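Dirutell Technical Services Forum
Hardware Maintenance > Desktop Systems
Thread: Procedure for reseating memory in the older towers

W_Ginting
Coordinator, Desktop Support
Posted: July 2018

Colleagues,

The equipment office has asked this section to prepare a written procedure for the inspection of the older desktop towers before they are released to the Rajput Building. The lot consists of 56 machines. Of those tested to date, 7 did not complete the startup check, and in each case the fault was reported as a memory error.

The draft procedure reads as follows.

Disconnect the power cord and all peripherals. Hold the power button down for several seconds. Place the tower on its side on the bench and remove the side panel. Remove the memory modules, inspect the contacts, and seat them again in the same slots. Reconnect power, start the machine with a monitor attached, and record the result on the work sheet.

Comments are requested from all staff who have handled these units. I would particularly like to know whether the section considers it necessary to remove the processor cooler in every case. The current draft is silent on the matter.

Wahyudi Ginting

O_Lytvynenko
Senior Technician

I support the draft in general terms and have two comments.

First, the instruction to return each module to the same slot should be reconsidered. Where a slot is faulty, returning the module to it will reproduce the fault, and the technician will learn nothing. My practice is to start the machine with a single module in the first slot given in the board manual, and then to move that module through the remaining slots in order. The work takes longer. It does separate a bad module from a bad slot, and the two call for different parts orders.

Second, the cooler should not be removed unless there is a reason to do so. Every removal requires the old compound to be cleaned off and new compound applied. On 56 machines this is a considerable amount of labor for a part of the system that has not been reported as faulty.

Ostap Lytvynenko

A_Janjua
Quality and Records

I must respectfully disagree with the second comment from Mr. Lytvynenko.

The towers have been in storage since January, and the compound on many of them was old before they went in. I have opened 3 of the units that failed. On 2 of them the compound had dried to a crust and the cooler came away with almost no resistance. A machine in that condition may pass the startup check and then shut down an hour later in front of a member of staff. The complaint will be sent to this office and the machine will have to be collected, opened and tested again.

If the case is already open and the technician is already grounded, the additional work is modest. I would ask that removal of the cooler be included as a standard step.

I also ask that the work sheet have a separate line for the condition of the compound. At present technicians write it in the margin, where it cannot be entered in the register.

Amna Janjua

O_Lytvynenko
Senior Technician

The observation regarding the compound is noted. I remain concerned about the risk in the other direction. A cooler removed by an inexperienced person can be put back with uneven pressure, and a machine that was in good order then becomes a machine with a heat problem. I have corrected this on other lots and would prefer not to do so on this one.

I would accept removal of the cooler on those units which fail the startup check, together with a temperature reading on those which pass.

Ostap Lytvynenko

R_Lepik
Workshop Supervisor

As the matter of working position has not been addressed, I wish to add the following on behalf of the workshop.

The tower is to lie flat, open side up, with the board facing the technician. It should not be worked on while standing upright. In the upright position the pressure needed to seat a module pushes sideways against the case, and the case moves. I have seen a tower go off the back of a bench in this way.

The bench top should be rigid and clear of loose screws. The slatted aluminum table is suitable. Small screws do fall between the rails, and a parts tray should be used at all times.

Cables require attention as well. In these cases the bundle crosses the board on its way to the drive area, and it has a tendency to spring back over whatever is being worked on. It may be tied aside with a reusable strap. Plastic ties which must be cut off with a blade should not be used inside an open case.

Two views follow - one at the memory slots, with the processor in its socket beside them, and one of the opened tower on the table.

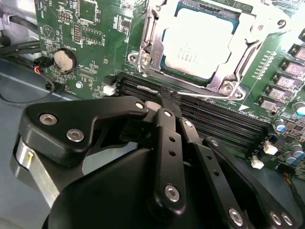
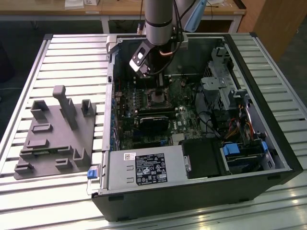
E_Espinoza
Procurement and Inventory

Thank you, Mr. Lepik. I have a question concerning the expansion card that sits in the board below the processor socket in the second attachment. Our inventory lists the towers in this lot as having no added cards. If cards are present, the inventory must be corrected before the units are transferred, and I would need the part number from each one.

I would also be grateful for guidance on whether the gray drive cage is to remain in the case. The Rajput Building has asked for machines without drives, and it is not clear to me whether their request extends to the cage.

Estela Espinoza

R_Lepik
Workshop Supervisor

In reply to Ms. Espinoza:

Some of the towers were supplied with a card and some were not. The inventory was prepared from the original Durwood order, and I understand that the cards were ordered separately. The technician will be asked to record the part number while the case is open. Where the label faces the board, the card must be taken out in order to read it, and the slot should be checked for dust at the same time.

The cage should remain. It is part of the case, and the new owner may wish to fit drives at a later time. Only the drives themselves are to be removed, and these go to Records for disposal under the usual arrangements.

Raimonds Lepik

A_Janjua
Quality and Records

I confirm that Records will accept the drives. Each one must carry a tag with the asset number of the machine from which it was removed. Drives received without a tag will be returned to the workshop.

On the matter of the cooler, I can accept the arrangement proposed by Mr. Lytvynenko on condition that the temperature reading is taken after the machine has been running under load, and that the reading is written on the sheet. A reading taken directly after startup has no value for this purpose.

Amna Janjua

O_Lytvynenko
Senior Technician

The condition is acceptable.

One further point on seating the modules. The draft should state that the latches at the ends of the slot are opened fully before a module is inserted, and that the notch in the module is matched to the key in the slot. Pressure is then applied at both ends. I have reviewed machines on which one end was seated and the other was raised by the thickness of a coin. Such a machine reports the same error as one with a failed module, and good parts have been discarded as a result.

Ostap Lytvynenko

E_Espinoza
Procurement and Inventory

May I ask which compound is to be used? We hold a quantity of the Zovano paste in small tubes, and a larger container of an older type with no date on it. I would prefer not to issue the latter.

Estela Espinoza

W_Ginting
Coordinator, Desktop Support

I thank all contributors. The Zovano paste is to be used, and the undated container should be withdrawn from stock.

The draft will be amended as follows. The tower is to be placed flat, open side up, with cables strapped aside. Modules will be tested singly and by slot on any unit which fails the startup check, and the cooler will be removed on those units only. Units which pass will be run under load and the temperature recorded. Part numbers of any cards will be entered on the sheet, drives will be tagged and sent to Records, and the cage will stay in place.

Mr. Lepik's remarks on the parts tray will be included in the section on preparation. Ms. Janjua's line for the condition of the compound will be added to the work sheet.

Two matters remain open. I do not yet have a figure for the temperature above which a passing unit should be treated as a failure, and Mr. Lytvynenko is asked to propose one. I also require confirmation from the workshop of how many grounding straps are in working order.

Wahyudi Ginting

R_Lepik
Workshop Supervisor

The straps will be tested tomorrow morning, and I will post the result in this thread.

Raimonds Lepik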